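**Toy library -- new hours, and please check your shelves**

May 12, 2025

Quick one this month, running behind on everything.

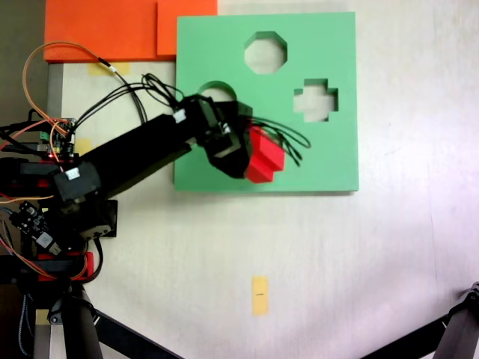 Hanna Czarnecka wrote in to ask why the toy library shuts right when school lets out, and couldn't it stay open one evening so people who work can get there. Fair point. She also said the renewal slips are impossible to read. Also fair, the printer is dying.

So -- starting next week, Wednesdays we stay open until 7. Saturday mornings same as before, doors at 10. No Friday hours for now, not enough hands. If the Wednesday thing is dead by the end of summer we'll go back to the old way.

**Overdues.** We have 103 things out past their date. That's a lot for a shelf our size. Most of it is puzzles and the big floor games, plus one marble run that has been gone since March (you know who you are, and no hard feelings, just bring it). No fines. Leave it in the blue bin by the side door if you don't want to talk to anybody. The bin gets emptied Tuesdays and Saturdays.

Missing a peice? Bring the rest anyway. We keep a drawer of odds and ends and can match up more than you'd think. Write what's missing on the tag so we don't have to guess.

**Renewals.** Loan is 21 days, one renewal, unless somebody's waiting for it. Call or leave a message, extension 3511. Say the number on the tag, slowly, twice. Messages with only "the dinosaur one" -- we have five dinosaur ones.

**Cleaning.** Wipe down plastic and foam before it comes back, dish soap and warm water is fine. No bleach. Let foam dry all the way before it goes in the bag, we had two sets go musty over the winter and had to toss them. Cloth stuff we wash ourselves, don't bother.

**Batteries.** Take them out. Please. Last month a corroded set ruined the talking farm and those are not cheap to replace.

**Wanted:** sorting and stacking toys for the under-threes, chunky puzzles, anything with all its parts. Board games for 8 and up, the shelf is thin. NOT wanted -- stuffed animals, car seats, anything with a cord. We can't take them and then we have to haul them off.

**Swap table.** Back on at the Girkum hall the first Saturday of next month, same hours as the library. Bring one, take one. Tadeusz Czarnecka is doing the coffee and has asked for more mugs, the last lot walked away. If you can set up tables come at 9. Parking is on the Selel Street side, the front lot is being repaved and will be a mess all month.

Membership forms are on the counter, new families can borrow the same day they sign up. Two toys at a time to start, four after the first clean return.

Oh and the shelf labels have been redone by age insted of by type. Took most of a weekend. Please put things back where the sticker says.

Next newsletter when there's time -- items to the desk by the 20th or so.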